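Property Crime for People Who Write It Up
Week 4 handout: The Police Log and What You Do With It

By Subbarao Palaniappan
Last updated: July
2 comments | 115 shares

Last week we covered fires, which are easy, in the sense that everyone agrees a fire happened. Theft is harder. Half of what reaches your desk as a theft is a thing somebody can't find, and a fair share of the other half is a thing somebody would like the insurance company to believe they can't find. Your job this week is to learn to write up the log entry without taking a position on any of that.

1. Words that are charges

Burglary, robbery and theft are three different things, and your readers use them as if they were one. Burglary, in most states, is entering a place without permission in order to commit a crime inside it. Robbery is taking something from a person by force or threat. Theft is the taking. A house can't be robbed, though in every draft I get it has been, often twice.

Check your own state's statute before you lean on any of these. Some states treat a car as a structure for burglary purposes and some don't, and the desk sergeant may be using the everyday word while the report uses the legal one. If the two disagree, quote the report and say it's the report.

2. The value line

Every log entry for a theft has a value line, and every value line comes from the owner. The owner is upset and has usually rounded up. Take the Istelcombe storage unit case in your packet. The log gives the loss as $3,269. Reporters saw a number that precise and assumed someone had receipts. What the owner had was a list made from memory, with prices looked up new, including a snow blower that was older than the officer.

Write "the owner put the loss at $3,269." Don't write "$3,269 worth of goods were stolen." The first is true whatever happens. The second makes you the appraiser.

3. Time of the crime

The time in the log is nearly always the time of the call. A call at 7:40 on a Sunday morning means somebody went out for the paper and found the garage open. The break-in itself may belong to any hour since they last looked, and people look at their garages less than they claim.

Give the window if there is one: "between 10 p.m., when the owner locked up, and 7:40 a.m." If the owner isn't sure about locking up (listen for the pause), then say the owner believed the door was locked. Police are fond of the phrase "unsecured vehicle." Your readers know it as "a car that wasn't locked," and you should too.
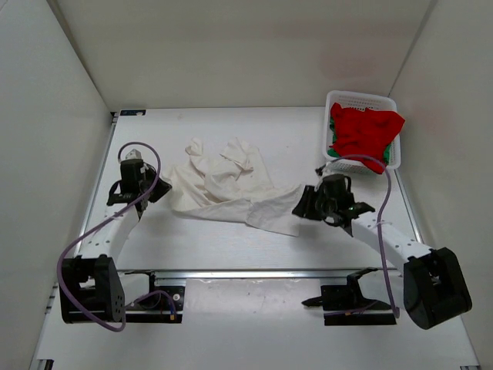
Which brings us to the matter of how many. A run of car break-ins on one street will come to you as separate entries, one per owner, sometimes over two days as people come home from trips. Resist "spree" and resist "wave." In the Mistasine packet there are 197 entries for the whole quarter, all types, and a student last year turned five of them into a crime wave by the simple method of reading only those five. Compare the period with the same period a year earlier. If you can't get the earlier figures, leave the trend out and tell your editor why. Your editor will be disappointed. Editors are used to it.

4. Suspects, so called

A suspect is a person the police have named or described as one. The unknown party who broke a car window is a thief, a burglar, or "someone." You will read that "the suspect fled on foot" in cases where there is no suspect and no one saw any feet. Cut it.

Descriptions need the same care. "Male, medium build, dark jacket" describes most of the men in the county from October on, and printing it helps no one except men with light jackets. Run a description when it has enough in it to pick out a person. Otherwise say police had no detailed description.

If there has been an arrest, you need the name, age, town and charge, and you need to keep following the case. The Chala hardware store story ran on page one when the clerk was arrested. The charge was dropped that spring and the paper found room for it beneath the tide table. We'll discuss how that went for the paper.

5. The phone call

Call the department even when the log looks complete. Ask:

- Is this still open?
- Has anything been recovered?
- Is the value from the owner or from a record?
- Was anything forced?
- Who may I name as having told me this?

That last one gets skipped, and then there's a story full of "police said," as though they had said it in chorus.

Then call the victim, if you can do it decently. Say who you are in the first sentence. If they don't want to talk, thank them and hang up. A person whose wedding silver went out the back window owes you nothing, and you'd be surprised how often they call back after supper anyway - usually to add to the list.

For next time

Read the Lernudura packet, all of it, including the continuation pages that copied badly. Pick one entry and write it in under 150 words, attributing everything that needs attributing. Then mark each fact with its source in the margin, by hand. If a fact has no source, cross it out and see whether the story still stands up. Bring both versions, and bring the statute you checked.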